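Ladefoged adopts written rules for recording hand demonstrations

LADEFOGED – People who teach robots by wearing sensor gloves will work under a single set of written rules at the Ladefoged research center, replacing a mix of habits that had grown up separately in each lab.

The rules were published on March 12, 2022, after a trial that began in January. They apply to every project at the center that records a person's hand movements for later use in training a robot, including the household tasks program known as Cemano.

The document runs to five pages. Much of it deals with the wearer. Each person must sign a consent form before the first session, and the form must state what is recorded, who will have access to it and how to have it removed. Wearers may stop at any point without giving a reason. Gloves must be wiped down between users, and a glove that pinches or leaves marks is to be taken out of service until it has been refitted.

A second section covers the work area. Cables should be routed away from the wearer's feet, and liquids used in cleaning tasks must be in closed or trigger-top bottles. Electronics boxes may share a table with such bottles, but no spraying is allowed toward them. Recording in open parts of the building is permitted, provided a sign is posted at both ends of the area and passersby who end up on camera can ask to have the footage deleted.

The third section is about the data. Position markers have to be checked against the glove before each session and again after any break, and a session that fails the second check is to be set aside whole. Labs may no longer keep the good half.

That point drew the most argument during the trial. Of the 400 sessions recorded, 135 were set aside, in most cases for marker drift.

"It was more than we expected," said Sigrún Hjaltested, who led the drafting. "Some groups felt they were throwing away usable work. But if you don't know when the marker moved, you don't know which part is usable."

Birkau, which supplies gloves to two of the labs, was asked to comment on a draft and requested one change, to the wording on cleaning agents. The change was accepted.

The rules do not set a limit on how long a person can wear a glove in one day. An early draft did, but the labs could not agree on a figure, and the text now calls for "regular breaks" – a phrase the drafting group plans to look at again once it has more reports from wearers. More than one lab has asked for something firmer.

Claltard, a neighboring institute with its own recording program, has said it will follow the same consent form but has not decided on the rest.

Copies are available from the center's front office. Comments on the current version can be sent in until the next review.
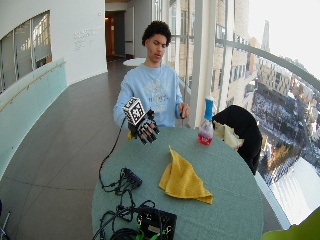
Bent Þórarinsdóttir writes: The break rule needs a number in it. "Regular" meant every half hour in one lab I worked in and once before lunch in another, and a new person wearing the glove is not going to be the one who asks. I would also like the form to say how long the recordings are kept.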